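### 3.2 Where the shopping list fails

Respondents in Cliltstead were asked to keep their shopping lists for 35 days and to hand them over uncorrected. Most complied, though one list arrived laminated. We coded each entry as *specific* ("2 lemons"), *generic* ("veg"), or *aspirational* ("kale"). 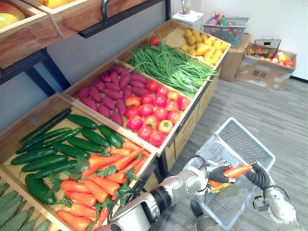
Generic entries were the most common and the least obeyed. A person who writes "veg" has put off a decision until it can be made in front of the goods, and the goods tend to win. Carrots sold with their leafy tops on, beside a heap of cucumbers, ask a question that the word "veg" never settled. Respondents from Nitmont wrote shorter lists and strayed further from them, a habit they described in interviews as "being flexible."

The Rekov coding scheme handles such entries badly. It treats any purchase missing from the list as an impulse, which would make an impulse of nearly every onion in our sample. We therefore added a third category, *licensed* purchases, for items a generic entry could fairly cover. Coders disagreed at length over mangoes. 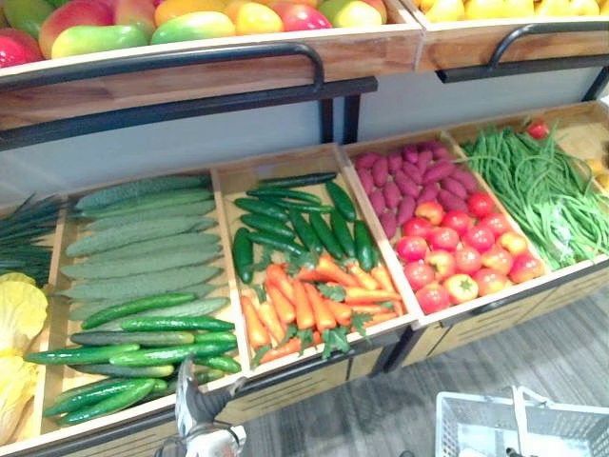 **Figure 3.** Mangoes on the upper tier, vegetables in the compartments below.

Aspirational entries behaved differently. They were copied from one list to the next – in one household, "kale" survived 3 rewrites without being bought – and seem to work less as instructions than as a kind of diary.

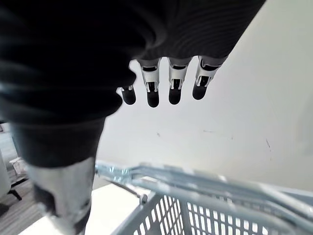
The Skinner index, which scores a list by the share of its entries bought, punishes these households heavily. We report it anyway, for comparison with earlier work, and return to its faults in Section 4.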